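4.2 Setting up the microwave

Read this section before you plug the oven in. Allow 30 minutes if you are also fitting the Tranell shelf.

1. Choose a flat, level surface that will carry the full weight of the oven.
2. Take all packing out of the cavity, including any tape on the turntable.
3. Leave at least 11 cm of clear space above the casing.
4. Seat the roller ring, then the glass turntable. It should turn freely by hand.
5. Plug directly into a grounded wall outlet. Do not use an extension cord.

CAUTION: Never run the oven empty. Keep the door shut when it is not in use.

6. Check the display at the top of the control panel. The time buttons sit below it, under their printed labels - press one to add that amount to the cooking time.
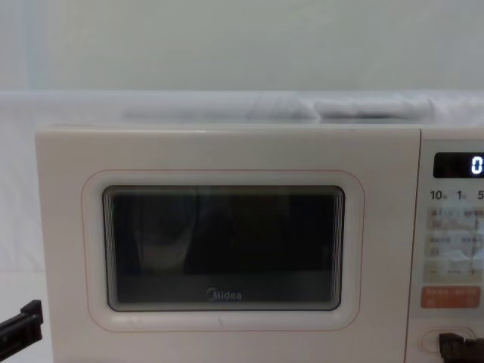

Fig. 11. Door and control panel, Midea microwave.

7. Wipe the door and casing with a soft, damp cloth. Scouring pads will dull the finish and should not be used on any light-coloured surface.

Note: Shelf fittings are covered in Section 2.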